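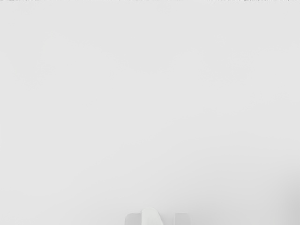 Image credit: Drudex

How to Sort and Store Family Papers at Home

Reading time: 7 minutes

Families who hold letters, certificates, photographs and account books often ask the Prata Records Service how to keep them at home. This guide sets out the procedure recommended to residents. It was prepared by Despina Petkov of the Paper Records Section and reviewed by Borislav Karagiannis, who supervises public inquiries. It applies to ordinary household collections in stable condition. Papers that have been in a flood or a fire, or that show active mold, should not be handled under this procedure. Place them in an open box in a separate room and contact a conservator before doing any further work.

Before you begin

Set aside more time than you expect to need. The Flotano family collection, which is often used in our public workshops, came to 1,980 sheets, and the first sorting took the family 37 hours spread over one winter. Most household collections are much smaller, but reading slows the work considerably. Decide at the outset that the first pass is for sorting. Letters can be read later, when they are in order and safe.

You will need the following:

- A clear table in a room where food and drink are not served
- Pencils, soft grade
- Acid-free folders, letter size and legal size
- One or more archival storage boxes
- A soft, wide brush
- A thin plastic or bone spatula for lifting paper clips
- A notebook for the list

Wash and dry your hands before starting, and again after each break. Cotton gloves are not recommended for paper. They reduce the sense of touch and catch on torn edges. Gloves made of nitrile should be worn when handling photographs and negatives, which are marked easily by skin oils.

Pens, markers, adhesive notes and adhesive tape should be kept out of the room altogether.

Step 1. Record the original order

Papers that seem to be in no order may have been kept together for a reason. A bundle tied with string may hold the letters of a single year, or everything that concerned the sale of a house. Before untying anything, write down where the bundle was found, what was written on the wrapper, and what lay next to it. A line or two is enough. If the papers came from several places in the house, give each place a letter and write that letter in pencil on a slip of plain paper kept with the group.

Do not throw away envelopes at this stage. A postmark is frequently the only evidence of the date of a letter, and a return address may identify a writer who signed with a first name only.

Step 2. Make a first sort

Work with one bundle or one drawer at a time. Divide its contents into broad groups. The groups used in most household collections are:

- Civil records: birth, marriage and death certificates, passports, naturalization papers
- Property: deeds, leases, surveys, mortgage papers
- Correspondence
- School and military records
- Financial records: account books, tax returns, receipts
- Photographs
- Printed matter: clippings, programs, greeting cards

Items that fit two groups should go into the one where a relative would look first. A letter from a bank about a mortgage belongs with property. A letter from an uncle that mentions a mortgage belongs with correspondence.

If an item cannot be placed within a minute, put it in a folder marked "Unsorted" and continue. Many of these items become clear once the rest of the collection has been handled.

Step 3. Remove what causes damage

Rubber bands, metal paper clips and pins should be removed. To remove a rusted clip, lay the papers flat, slide the spatula between the clip and the sheet on one side, and lift gently. Turn the papers over and repeat. Do not pull the clip along the edge, as the rust will tear the fibers. Staples that are clean and firm may be left in place.

Loose dirt may be brushed away from the center of the sheet toward the edges. Stop at once if ink or pencil begins to lift. Do not use an eraser, a damp cloth or any household cleaner on old paper.

Newspaper clippings are acidic and will stain whatever lies against them. Photocopy each clipping onto acid-free paper, keep the copy with the letters it belongs to, and move the original to a folder of its own.

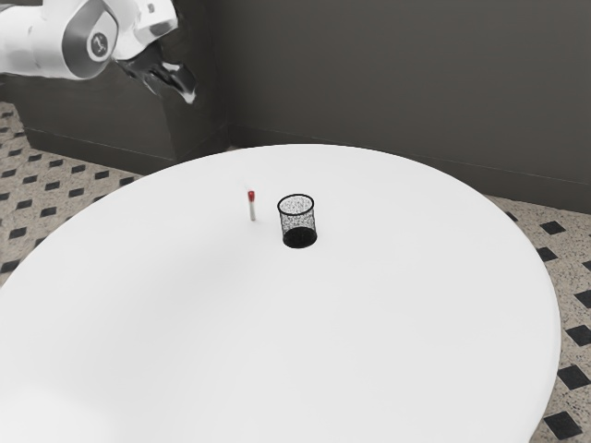

Folded sheets may be opened if the paper bends without resistance. Open one fold at a time and lay the sheet flat inside its folder. Paper that crackles or resists should be left folded and noted in the list. Rolled maps and plans should likewise be left rolled until advice has been obtained. Laminating is never appropriate for an original document, even one in daily use. Carry a copy and leave the original in its folder.

Step 4. Place papers in folders

Label each folder in pencil before anything is put into it. The label should give the group, the name of the person or property concerned, and the years covered, in that order. For example:

Correspondence. Letters to Anna from her sisters. 1931 to 1938.

Keep the papers in a folder to a thickness that allows it to close flat. Where a group is larger than this, divide it by year or by writer and number the folders in sequence. Within a folder, arrange letters by date with the earliest at the front. Undated letters go at the back. A date that you have worked out for yourself should be written in square brackets, on the folder or in the list, and not on the letter.

Photographs should be kept apart from letters. Where a photograph was sent with a letter, note on both folders where the other item is to be found. Names may be written on the back of a photographic print in soft pencil, near the edge, with the print face down on a clean, hard surface. Prints with a glossy plastic coating will not take pencil. Write the names on the sleeve instead, before the print is inserted.

Step 5. Make the list

A collection without a list depends on the memory of one person. The list need not describe every sheet. One entry for each folder is sufficient, giving the folder number, the label, and anything a reader should know, such as a language other than English or a document in poor condition.

The Retititz branch of the Records Service offers a printed form for this purpose, with space for 19 folders to the page. A plain notebook serves equally well. Keep one copy of the list in the box and give another to a relative who lives at a different address. If the list is typed, print it as well as saving it.

Step 6. Choose a place for the boxes

Attics, garages and unfinished basements are unsuitable. Temperatures in these places change widely between seasons, and leaks may go unnoticed for months. An interior closet on a main floor is the best choice in most houses. The shelf should be above floor level and should not stand against an outside wall or beneath a bathroom.

Fill each box so that the folders stand upright without leaning. A box that is too full will tear folders when they are withdrawn, and one that is half empty allows them to curl. Use a spacer of folded acid-free board to take up the remaining room. Boxes may be stacked two high.

Passports, current deeds, wills and other papers with legal effect should be held separately, where they can be reached quickly. A copy may be placed in the box so that the record remains complete.

Step 7. Inspect once a year

Choose a month that is easily remembered. May is suitable in most districts, before the humid season. Open each box, look for insects, moisture and a musty odor, and confirm that the folders match the list. Record the inspection on the last page of the list with your initials.

New papers should be added at the same time. Until then they may be held in a single folder marked "To be filed," which should be emptied at each inspection.

Disposing of duplicates and receipts

Families differ in what they wish to keep, and the Records Service does not advise on personal choices. As a general practice, nothing should be discarded until the list is finished and the other members of the family have seen it. Exact duplicates may be offered to relatives. Routine receipts from recent years may be destroyed when they are no longer required for tax purposes. Receipts and account books from earlier generations often contain prices, addresses and names of local firms that appear in no other source, and researchers consult such records regularly.

Residents who wish to donate papers should bring the list, without the papers, to the inquiry desk at Prata. The desk is closed on Sunday. Staff will review the list and reply in writing.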